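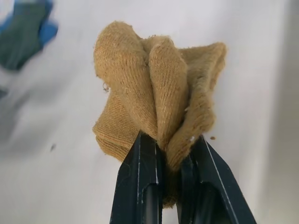

Wrist camera view: tan knit item held between two gripper fingers.

Ernivis Grasp Planning Software
Perception and grasp control for soft and deformable items

Ernivis is a software package for two-finger robotic grippers that handle textiles and other items without a fixed shape. It takes images from a camera mounted at the wrist, proposes a place to grip, and reports on the hold after the fingers have closed. The package is developed and supported by Didley and is supplied for new cells as well as for cells already in service.

Why soft items need separate treatment
Conventional grasp planners compare what the camera sees with a stored model of the part. Knit goods seldom match a stored model. The same piece may present itself flat, rolled or bunched, and its outline changes as soon as the fingers make contact. Ernivis works from local surface features such as folds, ridges and creases, and does not require a model of the item.

Software modules

Frei Perception
Separates the item from the background and marks candidate folds. Background calibration is carried out once per work surface and should be repeated if the surface or the lighting is changed. Plain, light-colored surfaces are recommended. Loose fibers and lint below a size set by the operator are excluded from the item mask.

Ernivis Planner
Ranks the candidate folds and selects an approach angle and finger opening. Up to 36 candidates are evaluated for each image. The operator may restrict the search to the center of the item or exclude an area near the walls of a bin or tray.

Hold Monitor
Reviews the wrist image after closing and assigns the hold to one of three classes: held, partly held or missed. Material gathered between the fingers is measured separately from material hanging outside them. The result is passed to the cell controller, which may continue, repeat the grasp or call for an operator.

Jindgate Console
A browser-based tool for setup, review and reporting. Stored grasps can be replayed with the planner's choices drawn over the image. Classes assigned by the Hold Monitor can be corrected by hand, and corrections may be exported for retraining.

Specifications
Gripper type: parallel or angled, two fingers
Camera position: wrist or gripper mount
Planning time: around 300 milliseconds per image
Stored grasps per project: 3000
Adjustable parameters: 51
Operator access levels: viewer, operator, administrator
Controller connection: Ethernet

Installation
A standard installation consists of camera calibration, background calibration and a supervised trial with the customer's own items. Customers are asked to provide samples in the condition in which they will be handled, including worn or pilled pieces where these form part of the normal flow. Finger dimensions must be entered in the Console before the trial begins. Replacement fingers of a different profile require a new entry.

Limitations
Ernivis does not identify fiber content and is not intended for sorting by material. Transparent films and open netting are not supported. The software is not a safety component and must not be used to perform a protective function.

Licensing and support
Licenses are issued per robot arm and include all four modules. Evaluation licenses are available on request and permit full use of the Console, including export. Support requests should state the software version and include the project log.

Page last revised 21 February 2022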